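Folding piped jackets flat for drawer storage
Board: Laundry, Storage and Textile Care
Page 1 of 1

kelham_press wrote:
I have a light khaki-green jacket with black trim and a thin piped edge. The drawer I want to keep it in takes a folded width of 30 cm. Every time I fold it in thirds the piping at the front edge takes a set and the panel won't lie flat afterwards. Hanging isn't an option, the wardrobe rail is full until September. Is there a fold that keeps the piping off the crease line?

Arboleda_R wrote:
Fold parallel to the piping, never across it. Piping is a cord in a bias strip. Bend it at right angles and the cord kinks. Lay the jacket face down, bring each side in so that the front edges run straight from neck to hem, then put both sleeves down the back. Only the final fold crosses the piping and you can pad that one with a rolled towel.

tolmiedrawers wrote:
Disagree about face down. With contrasting trim you want the front where you can see it, otherwise you get a corner turned under and you press it in for a month. Face up, fastened, then turn it over once the front is square.

Arboleda_R wrote:
Fastening it first pulls the front off line if the buttons sit even slightly out. I stopped doing it years ago.

kelham_press wrote:
Tried both this evening. Face down was quicker. Face up gave a better hem. The collar is the remaining problem, it bunches whichever way I start.

Roxana Tamayo wrote:
What surface are you folding on? The Killden leaflet on storing outerwear (the old one, reference 3942) says a hard table. A soft bed cover grips the cloth and the lower layer stays behind when you move the upper one.

kelham_press wrote:
The bed, with a grey fleece blanket on it. There's no table upstairs.
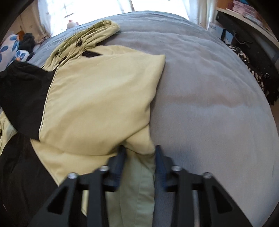
Issue 20

Corner of the big panel has flipped into a point and the collar and shoulder are in a heap, so I'd start again from the collar. Settle that first and smooth towards the hem.

tolmiedrawers wrote:
Agree with starting at the collar. I'd also take the fleece off. Cotton sheet underneath is fine.

Roxana Tamayo wrote:
And move the pillows and soft toys to a chair. You need the full length for the sleeves.

kelham_press wrote:
Will do. Would a folding board help? Bosesska do one, part 1313, but it looks narrow.

Arboleda_R wrote:
It's meant for shirts. A piece of stiff card cut to your drawer width does the same job. Take it out before the last fold.

tolmiedrawers wrote:
Leave it in. It stops the stack slumping.

Arboleda_R wrote:
It also leaves a line across the back. Your choice.

kelham_press wrote:
Card cut to 29 and taken out before the last fold. Piping is straight and the drawer shuts. Collar still stands slightly proud, which I can live with.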